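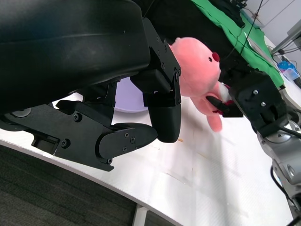 How do I wash a pink plush with a button nose without ruining it?

Asked by Ruxandra Voicu, 7 Jul 2021
157 views

My daughter has a small pink stuffed animal with a bright red button nose and black eyes. It has been dragged around since December and it badly needs a wash. The tag was cut off long ago, so I have no washing instructions. We have a Pallis front loader. I am worried about two things – the red bleeding into the pink, and the stuffing going lumpy. Can it go in the machine or should I do it in the sink?

3 answers

Sandu51
Sink. Fill it with cool water and a little dish soap, push the toy under and squeeze it gently for a few minutes. Rinse until the water runs clear. Don't wring it. Roll it in a towel and press, then turn the towel and press again. Before any of that, rub the red parts with a damp white cloth. If color comes off on the cloth, only spot clean near the face.

Lumps usually come from drying it in one position. Pull the stuffing apart with your fingers through the fabric while it's still damp.

Jimureck
I just throw ours in. Pillowcase, knot in the top, cold, done. Never lost a nose yet.

Indutberg
The pillowcase works but tug on the nose and eyes first. If anything moves, sew it down before washing. Use the delicate cycle with a low spin. Ours took 8 hours to dry in front of a fan, and the head was the last part to dry. Skip the dryer – heat makes the fur stiff. A soft toothbrush brings the pile back up afterward.

Comment from Ruxandra Voicu: Cloth came away clean. Doing the sink tonight.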